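# Standing Orders and the Removal of Members: A Study of Tornow Town Council

Submitted by Iresha Bepari, Local Government and Politics, second year

## 1. Purpose of the report

This report examines how Tornow Town Council deals with members who leave, or are asked to leave, their political group between elections. The council has 14 seats. Under its standing orders, places on working groups are shared out according to the strength of each political group, so a change of allegiance by one member can alter the membership of several bodies at once.

The project asked two questions. The first was whether the rules are clear to those who must apply them. The second was whether residents understand what happens to their councillor when such a change takes place.

## 2. Background

The present standing orders date from 2000 and have been amended on several occasions – most recently to allow written notice by email. Order 20 states that a member who ceases to belong to a group "shall be treated as unaligned from the date of notice". It does not say who must give the notice. In practice it has been given by the group leader, by the member and, in one case, by both, with different dates.

The neighbouring parish of Gazi has a shorter rule. There the clerk writes to the member, allows a fixed period for reply and then records the change in the minutes. Grarnora, the third authority considered, has no rule at all and relies on custom.

## 3. Method

The minutes of all three councils were read for the period covered by their current standing orders. A paper questionnaire was then left at the library and the leisure centre in Tornow, and 216 completed forms were returned. Respondents chose to take part, and the results should not be read as a measure of opinion in the town as a whole.

Two former members agreed to be interviewed on condition that they were not named. The current group leaders were invited to comment and declined.

## 4. Findings

The minutes show that disputes in Tornow were seldom over the departure itself. Most concerned the vacant place on the planning working group, which both the former group and the unaligned member claimed. On two occasions the meeting was adjourned while the clerk took advice.

Questionnaire answers were mixed. Many respondents believed that a councillor who leaves a party must also give up the seat. This is incorrect, and the council's own website does not address the point. Several wrote at length about parking charges, and those comments have been passed to the council office.

Both former members said that they had learned of changes to their working group places from the published agenda. One described this as "a poor way to find out".

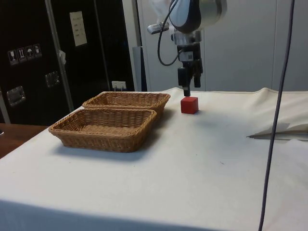
*Tornow, February*

## 5. Recommendations

Order 20 should be amended to state that notice may be given by either the member or the group leader, and that the earlier date applies. The clerk should confirm the change in writing to both.

The council should publish a short page explaining the difference between party membership and holding a seat. A draft is attached as Appendix B.

Places on working groups should remain unchanged until the next ordinary meeting – the practice already followed in Gazi.

## 6. Limitations

The minutes for Grarnora are incomplete for the earlier years, and comparisons with that council are therefore limited. The interviews were not recorded, and quotations are taken from notes agreed with each speaker afterwards.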